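Notebook, finishes bench
September, entry 3
Start 7:40 a.m.

Carried over from the last entry: the hardwax oil samples are cured as far as they are going to be, and the question is whether the second coat goes on before or after the intermediate abrading. Adebisi want an answer for the reading room tables before they release the rest of the tops, so this set takes priority over the stain work.

Stock is the ash offcuts from the Maston delivery. Panels were planed, then sanded through 120, 150 and 180 on the random orbit, finishing by hand with the grain. Vacuumed, wiped with a damp cloth to raise the grain, left overnight, knocked back with worn 180. Two panels were rejected at this stage for tearout near a knot. They went in the test-cut bin and should stay there.

Coat one on all panels: Oser clear satin, stirred, not shaken, applied with a white pad and worked in along the grain. Excess taken off after 10 minutes. Last time I left it longer and the pad dragged, leaving dull patches that only showed at a low angle. No drag this time.

Split after coat one:

Set A - abraded with a maroon pad at 26 hours, then coat two.
Set B - coat two at 26 hours, no abrading between coats.
Set C - one coat only, kept as control.

Shop humidity read 39 percent at the start and I did not log it again until the panels were racked, so treat the drying notes with some caution. The logger by the spray booth needs a battery. The one on the bench reads higher than it does and I do not know which of them is right.

Results by touch and raking light. Set A is even and smooth in both directions. Set B is smooth with the grain and slightly gritty across it, worst on the end 3 inches of each panel, where the pad turns. Set C feels dry, and the earlywood still looks open under the loupe. Sheen on A and B is close enough that I would not separate them on a finished table.

Water spot test: one teaspoon under a watch glass, left through the lunch break, blotted. A and B show no ring. C shows a faint ring that was still there at 4:15 p.m. Coffee was worse on C and left a trace on one B panel, on the gritty end. I repeated it on a second B panel and got nothing, so the trace may be down to that one patch. Mustard not tested yet. It should be, given where these tables are going.

Color. All coated panels moved toward yellow compared with the raw offcut, two coats more than one. Adebisi approved their color from a panel with a single coat, so they need to see a two-coat panel before anything else is signed. The Stostavano lacquer holds the ash paler but chips at the arris, and we have been through that already. A white-tinted first coat would cut the yellow. I am against it on tops that will get spot repairs, as matching the tint on a small area takes several tries and usually shows.

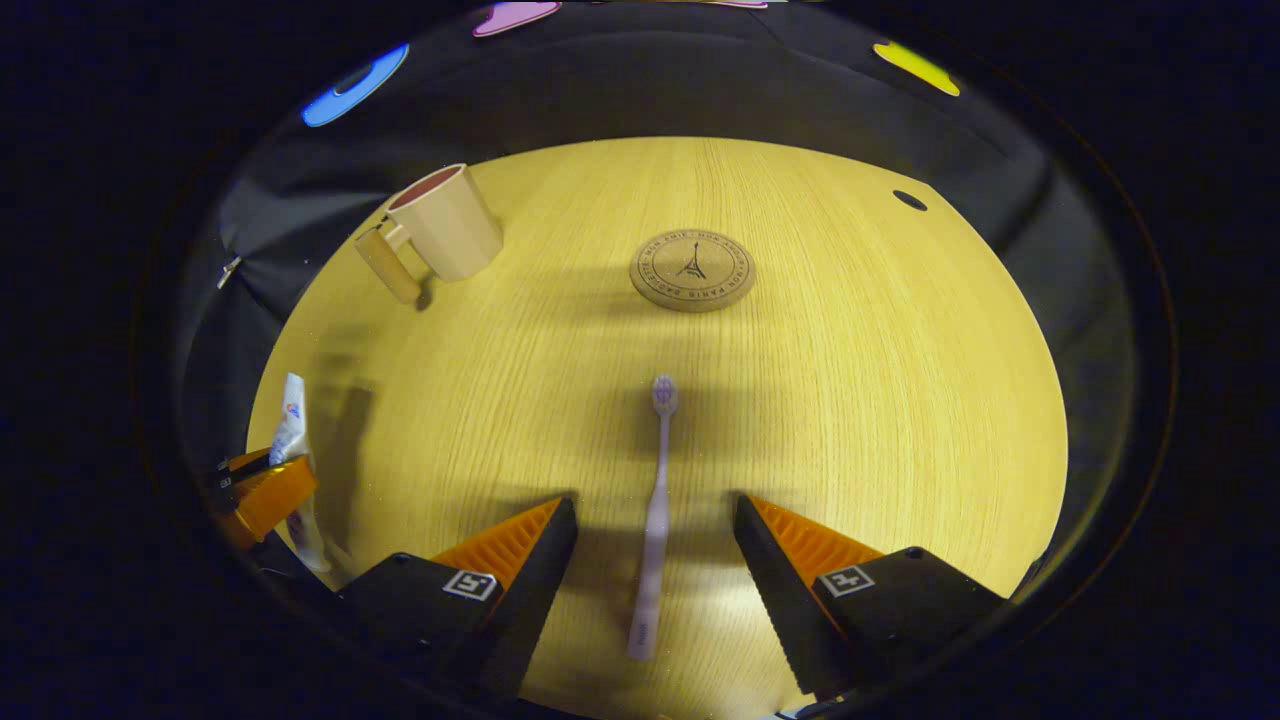

Finishes and Surface Prep - Wood Shop

On judging color from photos: a pale top shot under bright light goes almost white in one area and deep gold in another on the same board. Compare panels side by side at the north window and send the client a physical sample. The dark cloth is fine behind samples, but the print should not be used to pick between one coat and two.

Rag disposal: used pads and cloths go flat on the outside rack until stiff, then in the lidded metal can with water. Found a folded one on the bench this morning. Oil finishes self-heat when bunched up. Unfold them.

Decision for now is Set A, abraded between coats. It adds one pass per top and one pad change every few tops, and the cross-grain feel justifies it. Edges get the same treatment by hand, with care on the arris so the pad does not cut through to bare wood.

To do:
Cut two fresh ash panels for the mustard and alcohol tests.
Label the backs in pencil. Marker bled through on the last set.
Battery for the booth logger, then run both loggers together overnight.
Two-coat sample to Adebisi, with the sanding schedule written on the back.
Ask Oser for the current recoat window. The sheet in the drawer is for the old can.

Panels racked on edge with spacers, finished faces toward the wall. Bench wiped down, 5:20 p.m.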